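Progress Report to the Skallon Fund
Play Library at Lirkilau – second reporting period, ending in May

1. Short overview

In this period the play library has moved from the back room of the Osmont building to its own two rooms on the ground floor. We lend toys, puzzles and learning games to families in Lirkilau and in the villages along the river. Your grant pays for the shelves, for the replacement of worn items and for a part of the rent. The lending itself is free for the families and we want to keep it so.

When the move was finished, we opened again with new hours. We are now open until seven in the evening on two days of the week, which the working parents asked for many times. The morning hours are shorter than before, and some grandparents were not happy with it. We are still looking for a better division of the hours.

2. Lending

Since the start of the project we have recorded 2534 loans. The number includes renewals, because our old paper cards did not separate them from new loans. From the next period on we will report them apart.

The most wanted items are the big floor puzzles, the train sets and the cooking toys. Board games for older children go out less than we hoped. We think the reason is partly the place where they stand, as the shelf is behind the door and a visitor sees it only on the way out. We will change this during the summer.

The loan time was raised from two weeks to four. Families who come from the river villages by bus had told us that two weeks was too short for them, and late returns were a constant trouble. After the change there are fewer late returns, but popular toys are also away for longer. For the train sets we have therefore kept the old loan time. Not everybody reads the label, so we now say it also aloud at the desk.

3. Catalog

The paper cards are being replaced by a simple catalog on the computer. The work is slower than planned. Many older toys had no card at all, or had a card with a name that only the person who wrote it could understand. Each item is now getting a number, a short name, an age group and a list of parts.

The list of parts takes the most time, but it is also the most useful. Before, we often did not know if a game had come back complete. Now the family gets the list in the bag and we check the parts together when the game returns. This takes a few minutes – sometimes more, when there is a line at the desk.

We had planned to finish the catalog by the end of this period. At present all the puzzles and the toys for the youngest children are entered. The board games, the costumes and the outdoor toys remain.

4. Afternoons for small children

The play afternoons for children under school age were held 6 times. They are led by a teacher from the Ekanayake kindergarten, whose hours are paid from your grant. The subjects were sorting, matching, simple counting, and naming of colors and shapes. The parents stay in the room and play along, so that they can continue at home with the same things.
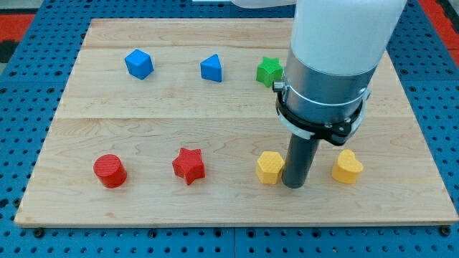
For the next period we would like to keep the groups smaller. In a big group the quiet children only watch, and the teacher has little time to speak with the parents. A smaller group means more afternoons, and we have put this in the budget request for next year. Some parents also asked for an afternoon in the second language of the district. We have not yet found a teacher for it.

5. Difficulties

The heating in the second room was not working well until spring. The owner has promised a repair before the autumn, but we have no date in writing yet.

Cleaning of the toys is the other difficulty. Plastic pieces can be washed quickly, but cloth toys must dry overnight and we have little space for this. A drying rack has been ordered from the Osmont workshop.

6. Money

The spending is within the budget. The shelves were cheaper than in the offer, and we ask for your permission to use the rest for storage boxes with lids. The costs for replacement parts were higher than planned – mainly for the train sets, where the tracks break at the joints. A table with all costs is sent together with this report.

7. Next steps

Until the next report we will finish the catalog, move the board games to a better shelf and test new morning hours. We will also visit the two schools in the river villages and ask if a lending point can be opened there. One of them has already offered us a cupboard in the entrance hall.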